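Notes pour l'intervention - août 2020, version 2

**Diapo 1 - ouverture**

Bonjour à toutes et à tous. Dire merci aux organisateurs de Tretico, puis attendre que la salle soit calme. Mon sujet est le courrier des lecteurs, comment on y répond et pourquoi on y répond souvent trop tard.

Commencer par la lettre de 1754 (la lire lentement, le vieux français est difficile pour moi). Un abonné se plaint que sa gazette arrive mouillée. L'imprimeur lui répond en quatre lignes, très poli, et il ne promet rien.

**Diapo 2 - notre cas**

À la revue Omo, nous avons relu 1002 lettres. La plupart ne demandent pas une correction, elles demandent une réponse. C'est la phrase à retenir, faire une pause après.
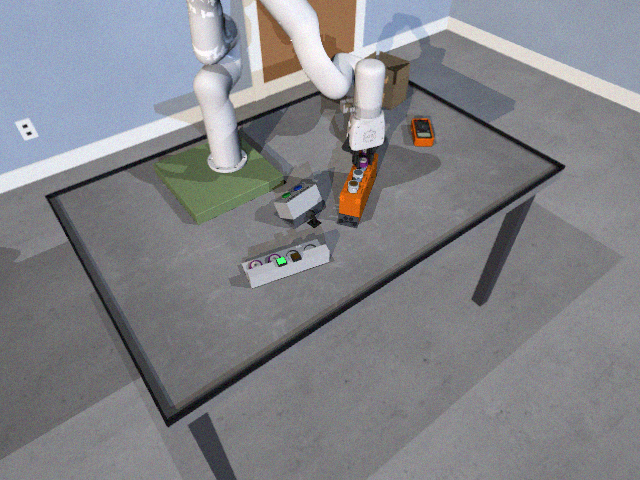

**Renji Sugiyama**
*Responsable du courrier, revue Omo*

**Diapo 3 - le ton**

Montrer les deux réponses côte à côte. La première est correcte mais froide, on sent le modèle déjà préparé. La seconde fait une faute d'accord (la laisser, ne pas s'excuser) et le lecteur a écrit de nouveau pour remercier.

Citer Ryan Mellor, mon ancien rédacteur en chef : « Réponds d'abord à la personne, ensuite à la question. »

**Diapo 4 - les délais**

Expliquer notre règle : un accusé de réception le jour même, une vraie réponse avant le numéro suivant. En avril nous ne l'avons pas respectée - dire pourquoi, sans trop de détails.

Si on me demande pour les lettres anonymes : nous les lisons, nous ne les publions pas.

Garder du temps pour les questions. Le micro passe par le fond de la salle.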